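Tidy-Up Project, Progress Update for August
To: Nii Alhassan, Kamel
From: the Rellero bench team

Hi Nii,

You asked for the plain version this time, without the charts, so I'm writing it the way I'd tell it to you over coffee. The question you put to us in the spring was whether a machine can do the boring end of housework yet, meaning picking up the stuff people leave lying around and putting it where it goes. My answer today is "sort of, slowly, and please don't leave it alone with the good silverware."

The numbers first, and then I'll complain a bit. We logged 1,038 pick attempts this period, all of them moving one item from one bin to the other. The target we agreed on was 200 different household objects and we're at 122, so we're behind there. That's mostly my doing! I held the team on the first batch for longer than planned, as I didn't want to pile new objects on top of a grasp planner that was still fumbling the old ones.

Chunky things go well. Blocks, toy vegetables, anything with a bit of height to it, the arm gets those without much fuss now, and I've stopped watching every single pick. Flat and shiny is where we struggle. Forks are the worst (I have opinions about forks I never expected to have). They sit low on the metal floor, they reflect everything, and when they cross over something else the software likes to decide it's looking at one very long object.

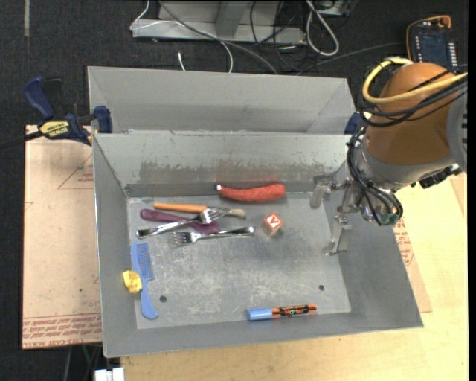 We've tried two ways around this. The first was nudging the pile before picking, which helps with the overlaps but adds a lot of time and sometimes makes a worse pile. The second was the Mirodance software, which guesses at where one item ends and the next begins. I like it a lot better. It still gets confused by thin handles, but it fails in ways we can learn from, and the team has gotten pretty quick at correcting its labels.

Speed is the other sore spot. A kid who has been promised dessert would beat us easily, and so would a kid who hasn't. Besport asked if they could try the setup for sorting returned items on their shop floor, and I told them to wait. Their returns come in bags and boxes, and we haven't done anything with bags. I'd be happy to have them visit and see it run, though, if you're okay with that.

On money, we're inside the budget. The one thing I'd like to move is the travel line, which we've barely touched. I'd put it toward a second set of fingertips with a softer, grippier surface, and spares, because they wear out faster than I guessed when I wrote the proposal.

For the next stretch we're going to keep adding objects, with kitchen things first, and run the soft fingertips against the metal ones on the same piles. I also want to start on putting items away by type, so cutlery with cutlery and toys with toys. Right now we only move things across and call it done, and I don't think any parent would let us get away with that.

Can you let me know about the travel money before we place the parts order? The supplier is slow to ship and I'd love to have the new tips on the arm when we start the kitchen set.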